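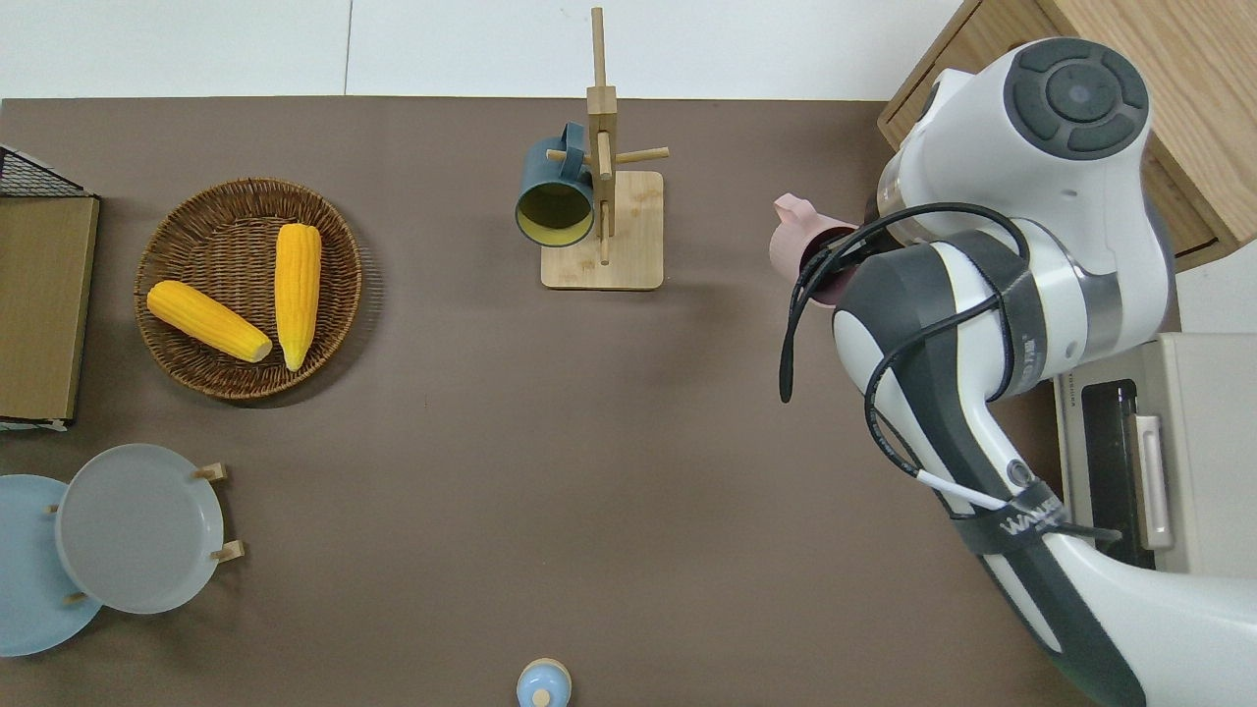 Mug trees, corn and the great kitchen table reshuffle

March 11, 2025

So I finally gave in and got a mug tree. I have been against them for years, mostly because my grandmother had one that fell over every time someone shut the back door, and I grew up thinking of it as a kind of trap with tea in it. But we have a cupboard problem in the Dronska house (that's the street, and it's what everyone calls the house too) and the mugs were stacked three high on the shelf over the sink, and I chipped the good white one in February trying to get at the one underneath. That was it. Mug tree.

The one I went for is plain light wood, a tall post with short pegs sticking out and a square base. I wanted a square one on purpose. The round bases look nicer in the store but you can't push them up against anything, and I like to push things up against things. It cost me 9 dollars at the Jilov thrift market, which felt like robbery in my favor.

The teal mug went on first and it looks so good there that I've been reluctant to crowd it. It's the dark teal with the bright yellow inside, and when it's hanging tipped over you get this big circle of yellow when you come into the room. On the shelf I never saw the inside at all! I'd had it right side up and shoved behind the measuring cups, and I'd sort of forgotten it was a cheerful mug.

The pink one is next in line, and the little dark red cup after that, although I go back and forth on the red one. It's small. It's an espresso sort of size and I don't drink espresso, I drink enormous milky coffees, so mostly it gets used for soft-boiled eggs and for holding the loose change I find in the wash. Does an egg cup get a peg? I'm leaning yes. It's a nice color next to the wood.

A few things I've learned about hanging mugs, for anyone else who is a beginner at fifty-one:

Big handles go low. If you put a heavy mug up top the whole thing gets nervous.

Go side to side as you load it. I put two on the left at first and it leaned like it was listening to something.

Check the size of the handle before you fall in love with the mug. I have a wide gray one from Yeom (the pottery place out past the reservoir, if you know it) with a handle you can barely get one finger through, and it will never hang on anything. It lives by the kettle now and holds spoons.

Okay, the plates. I have two that I like too much to stack, the light blue and the pale gray, and for ages they sat under the cereal bowls where I couldn't see them. Now they're standing up in those little wooden holders with the pegs, down at the near corner of the table with the gray one in front of the blue. I know plate stands are meant for a dresser or a mantel. We have neither. What we have is a table, and a big brown-gray mat that I bought to hide a scorch mark I'm not going to discuss.

The mat has been the best thing I've bought in ages, by the way. It's dark enough not to show coffee and it makes everything you set on it look like you meant to put it there. A plate stand on a bare table looks like you stopped halfway through unpacking. On the mat it looks like a decision. I measured the table three times before ordering and still got the width wrong the first time round, so check the return policy before you buy one.

And then the corn. I did not plan on corn being part of the decor, but I had two cobs and nowhere to put them, and the wicker tray was sitting there with nothing in it but a rubber band and a birthday candle.

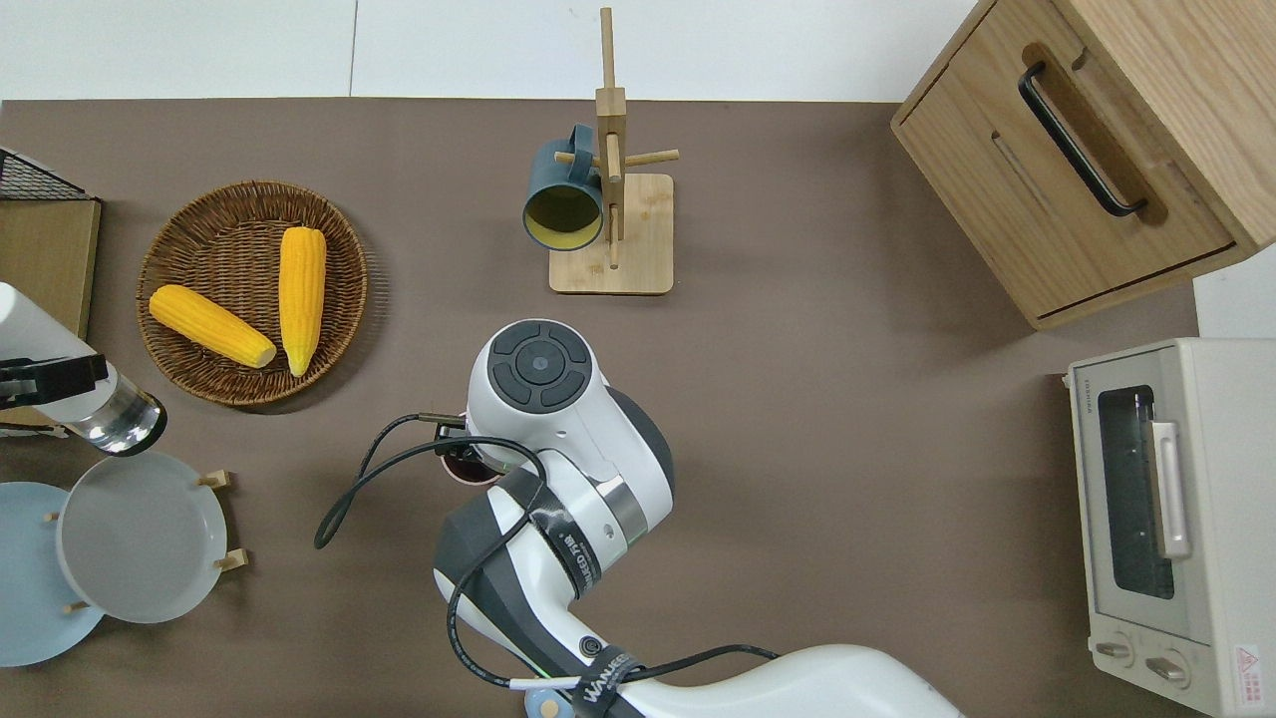
It's a good tray, that one, round and brown with a raised rim so nothing rolls off. I've had it for so long I couldn't tell you where it came from. It used to hold bread, then keys, then for one bad winter it held unopened mail, and I think it's much happier with vegetables in it. The yellow of the corn picks up the yellow inside the teal mug, which I would love to claim I arranged. My sister came by and said it looked like a magazine and then asked if she could have the corn.

My favorite thing to do with it is cut the kernels off, get a pan hot with a big lump of butter, and leave them alone until they start to catch and go brown on one side. Salt, lime, a bit of chili if there's any in the house. I eat it out of a bowl with a spoon, standing up. You can do it in the toaster oven too if you don't want to hover, on a tray, whole cobs, turning them once. Ours is the cream-colored one with the two knobs, over on the right, and I'm very fond of it even though it has its own ideas about temperature. I've made cookies in it more times than I have in the real oven. It's quick, and it doesn't heat up the whole kitchen.

The toaster oven is the next puzzle. I'd like it a little closer to the wall so I can have that stretch of tabletop back, but then the door is awkward to get at with a hot tray in your hands. I've thought about one of those Brindix shelf risers that go over the top of an appliance. They're 64 dollars, though, and for that money I'd want it to butter the toast as well. If you have one, tell me if it wobbles.

The black wire rack is staying on the left for now. I keep meaning to move it, and then I put something on it, and then moving it means moving the something. You know how it goes.

What I'd really like to do this month is get through the mug shelf and be strict about it. I want to keep the ones I reach for and let the rest go to the market, including (deep breath) the souvenir ones. There's one from a ferry I took in my twenties that leaks. It leaks! I've kept a leaking mug through four moves.

I'll let you know how the red cup does. If anyone has strong feelings about egg cups on mug trees, the comments are open, and I'll be reading them with corn in my teeth.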